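Kitchen Corner Safety Check: my list, with comments
November 2025

513 shares 22 comments

I do this walk-through twice a year, once now and once in February, and every time I tell myself I'll type it up properly. So this is me typing it up! It covers the sink, the counter next to it and the microwave, which is the part of our shared kitchen on Gimley Street that gets the most use and the most complaints. Borrow it, change it, print it and stick it inside a cupboard door.

SINK AND DRAINS

[x] Strainer in place in the right basin. OK. Lift it out and look underneath, please. I found a bread tie and half a label under ours.

[x] Both basins drain freely. OK. I fill each one a few inches and let it go. The left one gurgled a little, so I wrote it down and I'll listen again next time.

[x] Faucet base tight. OK. Grab the gooseneck down low and give it a gentle wiggle. Ours used to rock like a loose tooth until Funmilayo Nwosu got under there with a basin wrench (bless her, it took most of an evening).

[ ] Handle turns smoothly from cold to hot. NOT QUITE. It's stiff in the last bit. Still safe, but I want it looked at.

[x] Soap pump on the deck works and doesn't leak below. OK.

[x] Cabinet floor under the sink dry. OK. I run a paper towel along the pipes and check it for damp spots. Takes a minute and it has saved us once already.

CLEANING SUPPLIES

[ ] Spray bottles standing flat and away from the edge. FIX. The one with the orange-red stuff was leaning at the edge of the sink again. I know it's handy there! It's also one elbow away from the floor, and the trigger nozzle can drip when it goes over.

[x] Dish soap and wipes closed. OK. I'm fine with the Dawn and the wipes canister living on the back ledge, as long as the lids get shut. 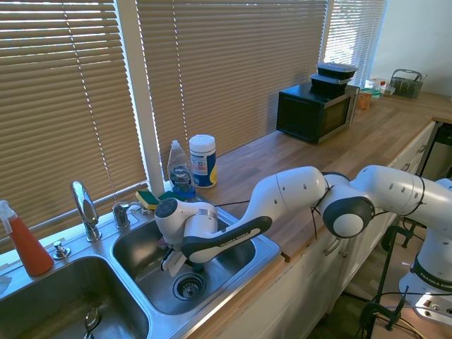 [ ] Sponge changed. FIX. I swap ours every two weeks and I'd forgotten when I last did it, so into the trash it went. I've started writing the date on the calendar by the door, and we'll see how long I keep that up.

[x] Nothing sprayed near food. OK, as far as I know. The rule is that food goes away first and the spray comes out second.

COUNTER

[x] Butcher block sound along the sink. OK. Run your fingertips along the edge and feel for anything raised or soft. Wood and splashes don't get along, so I oil ours with the Meltden board oil, two thin coats, and leave it overnight.

[x] Sealant around the sink unbroken. OK. One tiny gap last year, filled, still holding.

MICROWAVE

[x] Door closes firmly and the seal is clean. OK. If it ever runs with the door open, unplug it and quit using it.

[ ] Top kept clear. FIX. Two black food containers stacked up there. Our manual says no storage on top, and I've been guilty of it myself (leftover rice, sorry everyone).

[x] Plug and cord cool after five minutes of use. OK.

Three fixes and one stiff handle, so I'm calling it a pass with homework.

COMMENTS (showing 3 of 22)

Francine Marchand
The drip under our sink went on for months before we noticed. Trying the paper towel thing tonight.

Funmilayo Nwosu
It was two evenings, and you held the flashlight in my eyes for both of them.

reuterfan902
What do you do about the stiff handle? Ours is the same and I don't want to force it.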